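Search this site Enter keywords Go

Print | E-mail

Effect of Crowd Sound on Round Scoring in Amateur Mixed Martial Arts

Project report, Sports Performance Analysis
Gráinne Dunne and Ruairí Tully
Supervisor: Ehsan Hayat
May 24, 2018

1. Purpose

Judges in mixed martial arts sit at the cage and score each round as it ends. They hear the crowd, the corners and the sound of strikes landing. The project tested whether removing sound changes which fighter a rater gives the round to, when the pictures are kept the same. The material was video of amateur bouts from the Briltum regional series. No professional bouts were used.

The question was first raised by Kathleen Nic Giolla, who coaches at the Heffernan gym and whose fighters had appeared in several of the bouts. She took no part in the scoring and was not shown the results until the analysis was finished.

2. Material

The sample was 76 completed rounds. A round was left out if it ended in a stoppage, if a point was taken for a foul, or if the camera lost sight of the fighters for long enough that a rater could have missed a scoring action. Rounds with a foul but no point deduction were kept. The official scores were not available for every bout and were therefore not used as a reference.

The Briltum footage comes from a single fixed camera on a raised platform, with an open microphone on the camera body. The microphone picks up the crowd well and the corners unevenly, depending on which side of the cage the corner is on. Glove and shin impacts can be heard when the fighters are close to the platform. The recorded sound is therefore not the same as what a judge hears, and this limits what can be said about live judging (see section 6).

Clips were cut from the opening signal of the round to the closing signal. The commentary track was removed before either version was made. On-screen names and records were covered with a plain bar. Fighters were identified to raters by glove color only.

3. Raters

There were 4 raters. All had finished the introductory judging course offered by the series, and none had judged any of the bouts in the sample. One rater, Fiachra Cullinane, had also refereed at club level. The others had competed but had not officiated. Raters scored alone and were asked not to discuss the rounds until the second session was complete.

4. Procedure

Each rater scored every round twice, once with sound and once muted. Half of the rounds were seen with sound first. The order within each session was shuffled separately for each rater, so that rounds from the same bout did not follow one another. Sessions were held in March, with a gap between the first and the second long enough that raters reported little memory of individual rounds. Memory of a round was not tested formally.

Raters used the ten-point must system. They were told to apply the criteria in order: effective striking and grappling first, then aggression, then control of the cage, with the later criteria used only when the earlier ones were even. A 10-10 round was allowed but discouraged, as it is in the series.

Scores were entered in Vimano, a video tagging program already installed on the lab machines. Playback could not be paused or rewound. The score panel opened when the clip finished and closed once a score had been saved. A rater could change a score while the panel was open but not afterwards.
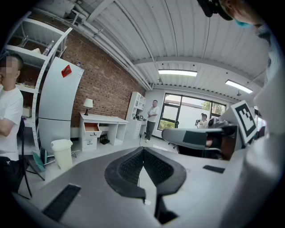 Playback level was set once, using the loudest clip in the sample, and was not changed between raters. All raters wore the same Tullex closed headphones. The headphones were also worn in the muted sessions so that room noise was reduced equally in both conditions.

5. Results

The main measure was the panel result for each round, meaning the fighter preferred by the larger number of raters. With an even number of raters, a tied panel is possible. Ties were recorded as split and were not broken.

The panel result differed between the sound and muted versions in 7 of the 76 rounds. In 3 of these the panel moved from one fighter to the other. In the remaining rounds it moved between a split and a clear preference. All other rounds gave the same panel result in both conditions, although individual raters did change their scores in some of them.

The rounds that changed had several features in common. They were contested mostly on the feet, neither fighter was knocked down, and there was no long period of top control on the ground. Rounds with a takedown followed by sustained control were stable. So were rounds in which one fighter was clearly hurt.

In the three reversed rounds, the fighter preferred in the sound version was the one who drew the louder reaction from the crowd. Two of those fighters threw more kicks than their opponents, and several of the kicks that drew a reaction were checked or blocked when the clips were reviewed at reduced speed. Raters could not have used reduced speed, so the review shows only what was on the footage and not what they saw.

The margin of the round was rarely affected. Raters who gave a 10-8 with sound generally gave a 10-8 when muted. Even rounds were too uncommon in either condition to analyze.

6. Limits

The design cannot separate the crowd from the other sounds on the track. A muted clip removes impacts and corner instructions as well, and a rater may have good reason to use the sound of an impact as evidence that a strike landed. A version with the crowd filtered out was attempted but the impacts were damaged in the process, and the version was dropped.

Raters also change their minds for reasons unrelated to sound. No round was scored twice under the same condition, so the ordinary level of change for these raters is not known. Without that figure, the number of changed rounds cannot be credited to sound alone. A repeat session under identical conditions was planned and was not held for lack of lab time. It should be the first addition to any further work on this sample.

The camera angle was the same throughout. Live judges are placed at different sides of the cage and may disagree because of what each can see.

7. Data

The clip list, the score sheets and the rater instructions are held with the supervisor. The footage belongs to the series and cannot be copied.

Print | E-mail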